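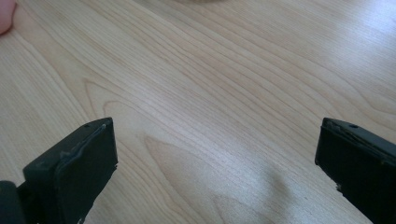 The arched grain in one of the light tabletops at Druvura

Visit to the Druvura furniture workshop, 13/05/2021

I wanted to make this visit already in April, but the open day was moved and I had to change my train ticket. The journey from my town is 161 kilometers with one change. From the station in Skudik you walk along the river and then up a hill that is steeper than it looks on the map.

Our group was received by Josefina Troncoso, who has managed the workshop since her uncle retired. She gave us ear protection and asked us to leave our bags in the office. Then we went first to the yard, where the boards are stacked outside under a roof with thin sticks between them. I put my hand in the gap and felt how the wind passes through. Some stacks have waited there for two summers already.

Inside it was very loud, and I did not understand every word. What I remember best is the selection of the boards. Each tabletop is made from pieces which must look good together, and one man, Spyros Moschos, decides the order. He lays the boards on the floor, walks around them, changes two, and walks around again. A visitor asked if he has a rule for it. He answered that he likes the arches to point the same way, but his wife at home does not care about this at all. 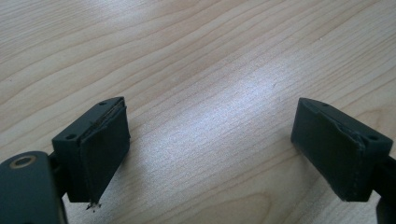

After the selection come gluing, planing and sanding. The sanding room has its own door and you must close it quickly. Last year 574 tables left the building, most of them the small model called Joso, which is made for kitchens. The price starts at 967 euros without chairs — too much for me, but I sat at one for a while.

The tour took longer than planned, so lunch was late. We ate in the Domínguez canteen across the road: lentil soup, bread and a very good plum cake. The cake is finished early, so go there first if you can.

Practical notes: the group is limited to 30 people and you must register by telephone. Wear closed shoes. The last bus back to the station leaves at ten past five from the lower gate.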